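Budgeting consumables for a two-arm suturing cell: instruments, tissue, thread
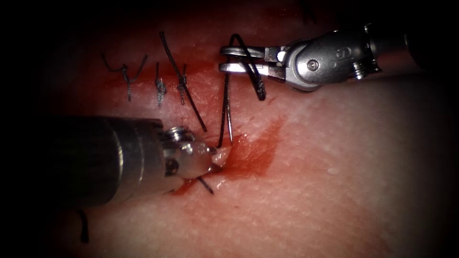 Posted by Oluf Hjaltested in Lab Equipment and Purchasing

I have to submit an equipment plan in January for a bench setup that does interrupted stitches on tissue with two robot arms. The arms and controller are paid for. What I need is a running budget for one year: instruments, suture, tissue, spares.

Work planned is 524 closures, four knots each. The instruments are refurbished units from Custik with a limited number of uses on the counter. The vendor counts a use each time an instrument is mounted and powered, regardless of how long it stays on. Suture is black braided with a curved needle attached.

Specific points:
Do I budget instruments per closure or per session?
Is it worth buying a second needle driver for the right arm, or is one of each side enough?
Real tissue or synthetic pads for the bulk of the runs? The Kullent pads are cheaper to store but I have no data on how thread drags through them.

Baoshan Bai
Member, Surgical Robotics board

Budget per session. If the counter advances on mounting, the number of closures in a session does not matter to it, so the cheapest change you can make is longer sessions. We run until the operator stops, normally six to eight closures, with one mount per arm. At six per session your 524 closures come to 88 sessions. Add 12 for setup and failed starts and plan on 100 mounts per side.

Divide that by the remaining uses printed on the Custik sheet for each unit. Get the remaining uses in writing before you pay. Two of ours arrived with fewer than quoted and the credit took a full quarter.

Two instruments per closure gives you 1,048 instrument uses if you remount every time. I have seen that number in a submitted budget. It was approved, and the group spent the surplus on chairs.

Yes to a second needle driver. The jaws that hold the needle wear first. Closing on a curved needle puts the load on a small area of the blade, and once the grip is marked the needle rotates when you push. The arm that only steadies the tissue lasts much longer. My split is two drivers to one assisting instrument.

Other lines to include:
Wrist screws and pins, one bag per instrument. They are small and they go missing at cleaning.
Cleaning. Blood dries in the wrist and stiffens it. Budget an enzymatic soak and half an hour of labor after each session.
Suture. Allow for waste. Long tails use a lot of thread, and a dropped or bent needle ends the strand. I would order 70 boxes for your volume if they are boxes of twelve and you use one strand per closure. That is 840 strands, with the rest covering training and loss.

Béla Kiss

just get the pads, tissue is a pain. we used Auer ones and they were fine

Ignacio Campos
Member, Bench Equipment board

Disagree on pads for the bulk of it, at least if the data has to carry over to tissue. Braided thread drags differently in each, and a pad won't bleed unless you add something to it. Staining around the puncture changes what the camera picks up, and so does glare off the metal wrists. If your software relies on seeing the thread, you want that variation in the set.

Our split was 200 closures on pads for operator training and the remainder on tissue. Price the freezer space and disposal before choosing. Disposal was the larger of the two for us, and Grutska would only quote it by pickup, not by weight, so fewer and fuller pickups are cheaper.

Also put lighting in the plan. A narrow light leaves the shafts and corners dark. That is tolerable while the work stays in the center, less so when a needle is dropped near the edge. A second lamp costs less than one instrument.

Baoshan's 100 mounts is reasonable for experienced operators. For new ones I would use four closures per session, which gives 131 sessions before any allowance.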